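4.3 Pairing the Neltell headset

Charge the headset fully before you pair it for the first time. A full charge takes 26 minutes in the Prarkine case and longer from a plain USB cable.

1. Take the earpiece out of the case. Remove the clear film from the charging contacts.
2. Hold the button for 8 seconds, until the light blinks blue and white.
3. On your phone, open Settings, then Bluetooth. Choose NELTELL 274 from the list.
4. If a code is requested, enter 0000.
5. Wait for the two-note tone. The light turns off.

Note: The headset remembers the last two phones. Pairing a third removes the oldest.

4.4 Wearing the headset

The headset is worn on one ear only. It ships set up for the right ear. To change sides, turn the ear hook over and press it back until it clicks. Three sizes of ear tip are in the box.

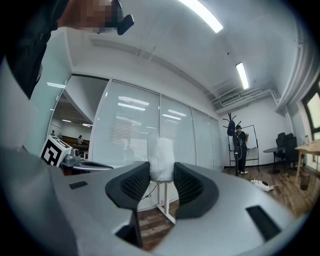
4.5 Adjusting the volume

1. Press the front of the rocker to raise the volume, or the back to lower it.
2. To mute your microphone during a call, press both ends together. A short beep repeats every minute while mute is on.
3. Press both ends again to turn mute off.

Caution: Long use at high volume can damage your hearing. Start low and raise the level only as far as you need.

Caution: Do not charge the headset while wearing it. Wipe the contacts with a dry cloth before placing it in the case.

If the light stays red after charging, see 7.2, Resetting the headset. Resetting clears all paired phones, and you will need to repeat the steps in 4.3.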